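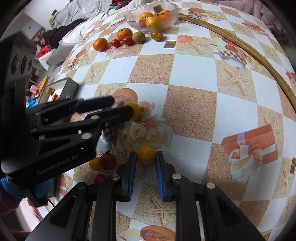

Kitchen & Pantry

Boards > Food at Home > Kitchen & Pantry > Are fruit boxes worth it?

Last updated: January
Reading time: 3 min

Are fruit boxes worth it?

mallee_root wrote:
My sister-in-law has signed up for one of those "rescued" fruit boxes from Brukura and won't stop going on about it. The pitch is that the fruit is too small or too ugly for the supermarket, so you get it cheap and save it from landfill. I had a look at the site and I'm not convinced. They say a box "saves up to 754 grams of waste". Up to? Compared with what? And how would anyone check?
Has anyone here paid for one with their own money and kept it up past the intro discount?

tin_kettle wrote:
Four months of Brukura, cancelled before Christmas. Fruit was fine. Small, a bit marked, tasted like fruit. My problem was you don't choose. We got citrus three boxes running and there's only so much marmalade a household of two can eat.

quokkaonabike wrote:
I like mine. We've got three kids and it all goes. The little ones prefer small fruit anyway because they can finish it. I know I'm going to get jumped on for this but it has got us eating things I'd never have put in the trolley.

mallee_root wrote:
Not jumping on anyone. Did you weigh a box though? That's the bit I keep coming back to. The site says "family size" and I can't find a weight anywhere.

quokkaonabike wrote:
No I did not weigh my fruit.

Dry_Creek_Dan wrote:
I did. Different mob, Keteck, their small box. Advertised as 1,000 grams of stone fruit on top of the apples. The stone fruit on my scales came to 763, which leaves them 237 short. I emailed and got a voucher and a paragraph about natural variation. Natural variation ought to go over now and then as well, and in the boxes I weighed it never did.

tin_kettle wrote:
That's a lot to be under by. Was it one box or all of them?

Dry_Creek_Dan wrote:
That was the worst. The others were closer. I only bothered with the stone fruit, so I can't tell you about the apples.

persimmon_err wrote:
I'd go easy on the "saved from landfill" line as well. I grew up on a block with mandarins and plums, and the small stuff hardly ever went to the tip. It went to juice, or to the neighbour's pigs, or under the trees. Some is wasted, sure. But when a company tells me that every piece in the carton was headed for the bin, I want to know who told them.

quokkaonabike wrote:
Juice pays growers next to nothing though. If the box pays them better then isn't that still worth something?

persimmon_err wrote:
If it does. Where do they say what they pay? I've read the Brukura page twice and there's a lot about "fair" and no dollar figure.

mallee_root wrote:
This is my whole gripe. I'd happily pay a bit extra if somebody showed me the numbers. What I get is a cartoon lemon with a cape on.

lorikeet77 wrote:
Go to the greengrocer late in the afternoon and ask what's going out the back. Ours does a bag of small yellow fruit and odd apples, 500 grams for loose change, and you can smell it before you buy. You can't do that with a box on the porch.

tin_kettle wrote:
Fine if you've got a greengrocer. Ours shut and it's a vape shop now.

Dry_Creek_Dan wrote:
Same here, hence the boxes. I still get Keteck every second fortnight. I just weigh it and complain when it's short. They've been decent about it, I'll give them that.

quokkaonabike wrote:
So after all that you're still a customer lol

Dry_Creek_Dan wrote:
A grumpy one. Better plums than the supermarket, and I don't believe a word on the carton.

mallee_root wrote:
Might try one box of the Keteck without the subscription, if they let you. Does anyone know if you have to hand over a card first?

Dry_Creek_Dan wrote:
You do. Set a reminder to cancel, it renews at midnight and they don't email you beforehand.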